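Chore Testers Wanted at Utton

Can a machine clear up a kitchen yet? Can it restock a shelf, or empty a basket somebody else packed? We at Utton would love a straight answer, and we're looking for people who do these jobs every day to help us get one.

The Drekura trials start in July at our Clasavier site. We need 11 participants: home cooks, store clerks, cleaners, parents, anyone with strong opinions about how a chore should be done. No technical background is needed – we have plenty of that already!
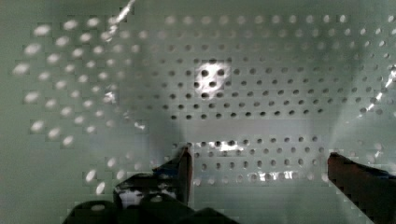

Most of your time will go into judging attempts. You'll watch an arm try a chore, score it on our sheet and tell us what a person would have done differently. Reaching down inside things gets a lot of our attention. With holes punched through the walls on more than one side and glare coming off the surface, there's plenty for a machine to sort out before it picks anything up, and we want your eye on how it copes.

You'll also do the chores yourself, at your own pace, so we have something fair to compare against. Expect setting out plates, putting food away, and

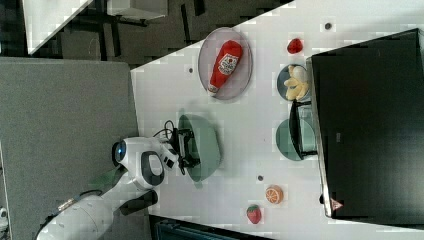 a few store tasks such as facing up a shelf or bagging an order. Some of these the arms may handle well. Others they may not manage at all, and we want those written down just as carefully.

Sessions run on Saturday from 9 a.m. and last 2 hours. You can sign up for one or come back for several. 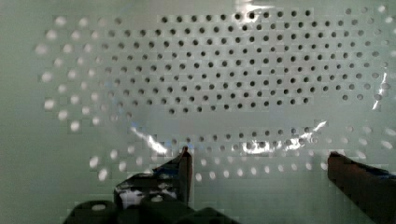
Good testers notice small things. Would you go in from the side or from the top? Where would you put your fingers? A pale green surface full of holes, some showing dark and some bright white, can be awkward to read, so tell us what you'd look at first. Blunt comments are very welcome.

You should be 18 or over and comfortable standing for part of the session. To apply, write a few lines about the chore you'd most like to hand over and leave them at the Krawczyk building, Room 606, or use the form on our trials page.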